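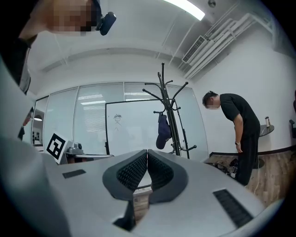 Freestanding coat rack – worth it or just a taller pile?

grewal_b
We've got one of those tall black metal racks with the curved hooks, and I'm starting to think it does nothing. There's a navy cap on it. Meanwhile there's a heap on the floor, shoes and bags by the look of it, same as before we owned it. My partner says the rack needs time. It's been up since April. Has anyone got one of these to work in a real entry, with light wood floors that show every bit of grit?

Vernon Beaudoin
No. Sold mine after 2 winters. Load one side with parkas and it leans. The curved legs look nice in the store and then you catch a toe on them every morning carrying groceries.

oceane.c
Disagree with Vernon. Ours is fine, but we put the heavy coats on opposite sides and nothing else goes on it. If yours only has a cap on it then the rack isn't what's failing. Where do the coats go now?

grewal_b
Backs of chairs, mostly. There's a dark chair over by the little round table and it does more work than the rack ever has.

oceane.c
Well, there you go. Move the chair.

McIntyre_S
Moving the chair just means the coats go on the table. I've seen your table, Brock, it's a pedestal the width of a dinner plate and there's already a bottle or tumbler on it. Put a boot tray down first. Floor stuff is a floor problem and hooks won't touch it. I paid $36 for a Foter tray and it's ugly but it holds slush.

Mélanie Caron
$36 for a tray? An old baking sheet does the same job. I'm also not convinced by freestanding racks in general. The Undier one claims it holds 100 pounds, and I'd like to meet whoever tested that. Screw a rail into the wall. You've got a whole white wall sitting there behind the table.

grewal_b
We rent. No holes.

Mélanie Caron
Ask the landlord. Mine said yes as long as I patched it when I left.

Vernon Beaudoin
Mine said no, and kept $51 for a picture hook.

McIntyre_S
Bags can go on the lower hooks in the meantime. Light ones. Try it for a week before you sell the thing.

grewal_b
Fine, tray first, bags second. I don't expect the shoes to make it onto the tray, but the chair is going in the bedroom tonight.

Vernon Beaudoin
Then you'll have coats in the bedroom.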